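Cellstead sim kit, the kitchen table pack – quick review

Writing this between runs so excuse the mess. Siebe Van den Broek asked if the kit is worth having for method comparisons or if we should stick with our own scenes. Short answer, yes, mostly. I used it to redo the Yensuk result, the one where you train on rendered demos and swap the table layout between rounds.

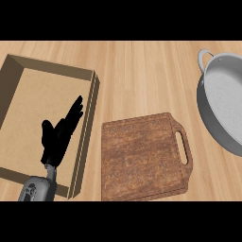
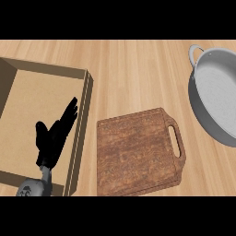 Cardboard box, cutting board, pan, one arm reaching in from the bottom.

Set-up took me 2 hours, most of that on the licence file. Docs are thin. The page on camera settings contradicts itself and I ended up reading the config by hand. Once it runs, it runs. I left 600 episodes going from teatime and came back to all of them saved, no crashes, which is more than I can say for the Lanlow pack.

Good bits: textures. Wood grain especially. Policies trained on flat colours tend to fall over when you give them a busy surface, so having this built in saves a week of fiddling. Resets are quick too. Seeds repeat properly – same seed, same start, every time I checked.

Less good: contact. Fingers against thin walls is where it gets odd, and I had to drop the time step to get anything I'd beleive. Slows everything down a lot. Also no easy way to change the lighting without rebuilding the scene, daft for a kit that sells itself on variety.

On the result itself. Varying the layout helped, same direction as Yensuk reported, smaller gap. We ran 5 seeds, Ibrahim Ogbonna thinks we need 10 before saying anything out loud and he's probably right. Spread between seeds was wide enough that I wouldnt put a single number on it yet.

Would I get it again? For training data, yes. For anything that hinges on grip forces, no, use something else and check it on real hardware. Flestside are meant to be putting out a contact patch in March – will rerun then and update this if the numbers move.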